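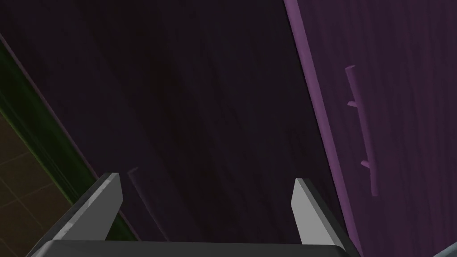
Counting newspaper articles for a media bias study – what should be one article?

I am preparing a small study for my course in February, on how two papers wrote on the border dispute at Tranberg. One is the Birno Courier, the other is the Orlandini Post. I have saved 300 items from the first 11 days. My problem is that many items are almost the same text. The Courier puts a live page in the morning, then a report from the same sentences, and in the evening an opinion piece which repeats them again. If I count all, the Courier looks obsessed with the subject. If I count only one, I think I am hiding something. What is the correct way?

Yoshinori Sakai

You should decide the rule before you count, and write it in the study. When I did my work on the Toditz election coverage, I counted news and commentary in separate tables, and I marked a text as a repeat if more than half of its paragraphs were in an older one. Then I gave both numbers, with repeats and without.

Please be careful also with the word "bias". A high number of articles shows attention. For bias you need to look at who is quoted, and in which paragraph. I took 30 articles from each paper by lot and read them two times, with 3 weeks between. My own marks were different in several places, so I had to make my rules more strict. It is slow work, but without it a reader can say that you only found what you wanted to find.

Live pages I would leave out of the main table and mention in a note.

Minoru Nishimura

everybody knows the Courier is one-sided, you dont need a table for it. just quote the headlines

tollgate_reader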